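4 September 2015

Second full day at the Mokau section. Frost on the tarps at six, gone by half past eight. Satish and I took the lower bench and left Pentti up top with the level and the tripod, as his knee is still bad.

The grey silt under the shell band keeps going. We took it down another 2 cm across the whole square and the bone is all in the bottom part, sitting on the gravel. Mostly small stuff: fish vertebrae, a bit of bird long bone, and one tooth that Satish thinks is seal. I would like Seo-ah to see it before anyone writes that on a label. Bulk sample number 865 went into the bucket at lunch, and I had to go back and redo two tags where I'd written the wrong layer colour.

Masanobu rang about the shell dates. He has one back from the upper band and it is older than the gravel ought to be by 2,000 years, so either the shell is reworked or we have the sequence upside down at the north end. I favour reworked. The edges are rounded and half the valves are lying concave side up. Pentti favours the other thing and drew it for me on the back of a ration box. We'll cut back the north face on Monday and look.

Sieving until four. The pump on the wash station is losing pressure again. Kyung-tae wants the catalogue in one format before November, including the old Ticona material, and I said I'd start on it when the weather turns.

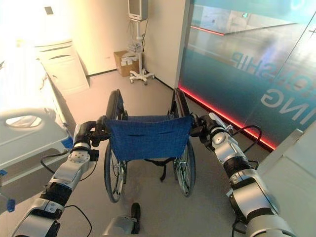 Wheelchair with the blue backrest, from behind.

Rain forecast overnight. Put the extra pegs in and moved the sample buckets under the trailer. Need to buy more zip bags and a new pencil sharpener in town.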